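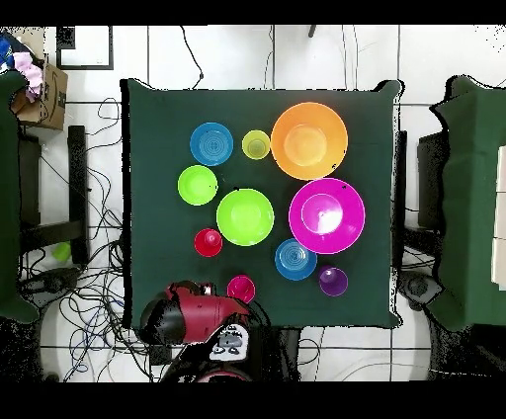 Figure 2. Vaisselle en plastique sur la table de tri, avec le bras du robot au bord.

4.3 Ce que le bras change pour l'équipe

J'avoue que je m'attendais à parler cadence, et c'est de fatigue qu'on m'a parlé ! À la cantine de Fellton, le tri de la vaisselle se faisait à la main, debout, après chaque service. Depuis avril, le bras Plamik en prend une partie : les assiettes et les bols surtout, les petites tasses beaucoup moins (elles restent sa bête noire, j'y reviens en 4.4). Sur 165 réponses au questionnaire, 50 citent d'abord le dos ou les poignets – et trois seulement la vitesse.

Le métier, lui, a glissé. On surveille, on replace un bol, on relance le programme, et plusieurs employés m'ont dit s'ennuyer un peu, ce que je comprends très bien après deux matinées passées à côté d'eux. À Wisamis, où le bras tourne depuis plus longtemps, l'équipe a obtenu une rotation des postes toutes les deux heures. Fellton en discute encore, et le lundi reste de toute façon un jour où tout le monde trie à la main.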